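The Prultham Town Office has moved its public notices to a single page on the town website. Notices posted before March remain in the archive and can be searched by street or by subject.

Residents of the Balley district will receive a printed copy of the spring bulletin by mail. Copies are also held at the Heletti Library front desk – please ask if the rack is empty.

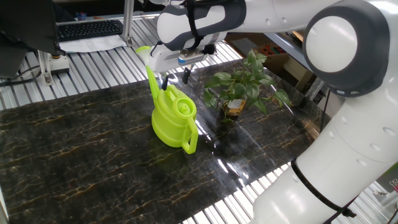 How can a local club add an event to the town calendar?

Send the title, place, start time and a contact number to the Town Office. Entries are limited to 90 words and appear within 2 working days.

Road notice: Aigner Lane will be closed to through traffic between numbers 49 and 96 while the water main is replaced. Access for residents will be kept open on foot.

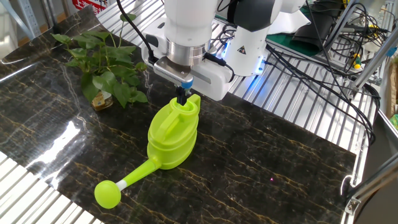 Community garden plots at Balley Field are now open for renewal. Plot holders should return the signed form to the Town Office before planting. The outdoor tap has no hose connection this season, so a plastic watering can like the lime-green one shown will be needed. Please label cans and tools with the plot number.

Updates to these notices will be posted in this thread.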